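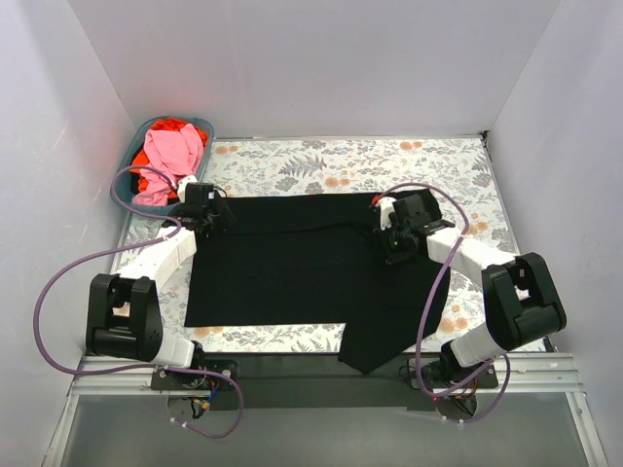 ### 4.2 Schedule data and route selection

Timetable records were collected for regional services operated under the Skuston and Gravo brands during one winter season. A route was kept in the sample if it ran at least twice per week in both directions and used aircraft with fewer than 90 seats. After this filter, 13 routes remained, all of them touching the hub at Imano. Seasonal charter flights sold through third parties were removed, as their published times changed too often to be matched with arrival records.

Block time was taken from gate departure to gate arrival. Where the two carriers reported different values for a shared flight number, the operating carrier's value was used. Turnaround time was computed from consecutive legs of the same airframe, and legs separated by an overnight stop were excluded.

**Figure 3.** Scheduled turnaround by route and carrier, winter season.

Skuston schedules a minimum turnaround of 20 minutes at outstations - the shortest value in the sample - and a longer one at Imano, where gates are shared. Gravo applies a single minimum at all stations. The difference matters for delay propagation: under the Skuston pattern, a late first departure tends to carry through to the third or fourth leg before the midday break absorbs it.

Following Mac Suibhne, a delay was treated as propagated if the inbound leg arrived after its scheduled time and the outbound leg left late by no more than the same amount. Delays coded as weather at both ends were kept in the main model and dropped in the robustness check (Section 5.3). Connecting passengers were not modeled, and load factors enter only as monthly route averages.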